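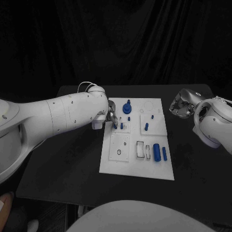 28. Dezember 2022

Zweiter Tag Handvergleich am Steckbrett. Der Gilero-Regler läuft endlich mit denselben Kraftgrenzen auf beiden Seiten, vorher war der ganze Vergleich ja ein bisschen geschummelt. Aufgabe wie im August: blaue Stifte greifen, umsetzen, wieder loslassen. 98 Durchgänge habe ich heute geschafft, dann wollte ich Kaffee.

Links fühlt sich das Zugreifen viel ruhiger an als mit dem alten Parametersatz - ich hatte echt mit mehr Gezappel gerechnet! Die Annäherung von oben bleibt trotzdem heikel, auf der kleinen Platte stehen die Teile halt eng beieinander.
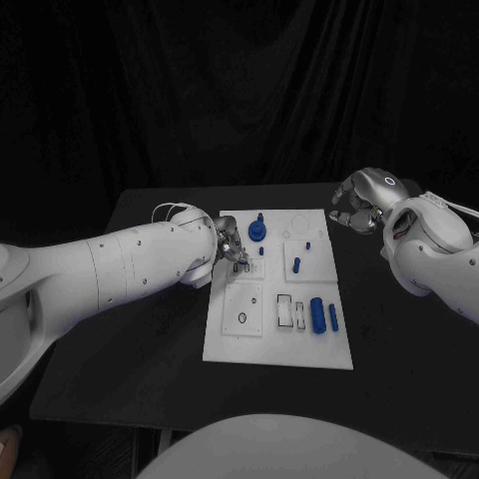 Linke Hand an der kleinen Platte, rechte in Warteposition über dem Brett.

Mit rechts bin ich noch nicht glücklich. Der Daumen kommt beim Zahnrad gern zu flach rein, und bei 8 Versuchen hat der Regler ganz abgebrochen. Ich habe die Schließzeit von 394 auf 612 ms hochgesetzt (Pretance-Profil, Kopie liegt im Ordner Mao), das half etwas, kostet aber natürlich Takt. Morgen dasselbe mit den dicken Zylindern, die habe ich bisher gemieden. 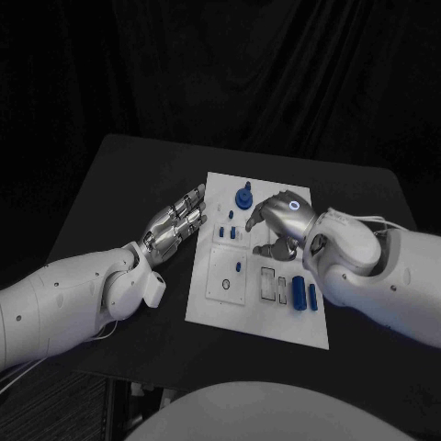 Aus Bristville kam dazu noch der Einwand, die Schließzeit sei gar nicht das Problem, ich solle lieber den Anstellwinkel am Handgelenk ändern und die Zeit wieder zurückdrehen. Kann sein - probiere ich vor den Zylindern aus, mit Log.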